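In defence of the wet worktop

My nan kept a folded cloth by her scales and slapped it down if anyone so much as dribbled. I grew up thinking a splash was a moral failing. It took me until my forties, and 18 months of weighing nearly everything I drink or bake, to decide that she was wrong about this one thing (she was right about pastry).

I weigh water. There, I've said it. My sister Stela Voicu thinks it's the daftest habit going, because a jug has lines on it and what more do you want? Well, I want the lines to agree with each other! I own two jugs and they've never once given me the same answer. So the cup goes on the scale, the scale goes to nought, and I pour until it says 480 or whatever the dough is after that day. And yes, some of it goes over the side.

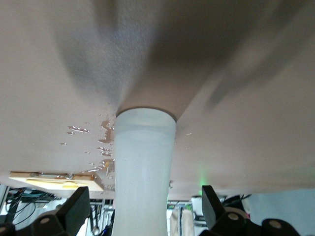

I've stopped minding, mostly. Water is the one spill that asks nothing of you. It doesn't stain, it doesn't smell, it won't be found by ants. Milk I'll run for. Oil I'll swear at. But a puddle of plain water can sit there while you finish the job, and I do think finishing the job matters more than wiping up every ten seconds with one eye on the numbers.

My friend Lorraine Kerslake won't have it. She says a wet scale is a dead scale, and she did kill one, a Fotell, by leaving it in a pool overnight. Fair enough. I dry mine when I'm done, underneath as well, and I'd tell anybody to do the same. Overnight is just asking for it.

What I can't be doing with is the kitchen where you're scared to put a cup down. I stayed in one last November, all white stone, with a special tray for the kettle, and I drank my tea over the sink like a naughty child.

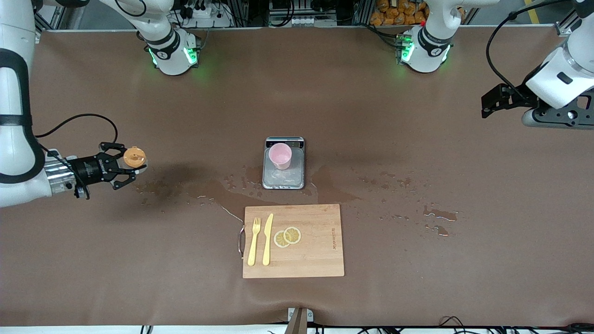
Nathalie Poirier

Brown paper is my other hobby horse. Put a length of it down before you start and half the worry goes. It darkens where it's wet, so you can see exactly how far the water has got, and at the end you roll the whole lot up. Try getting that from a wipe-clean cloth, where it all just slides about and finds your sleeve.

Keep the wooden board out of the worst of it, that's my only real rule - mine warped once and rocked for a year. A plastic knife and fork can take whatever comes.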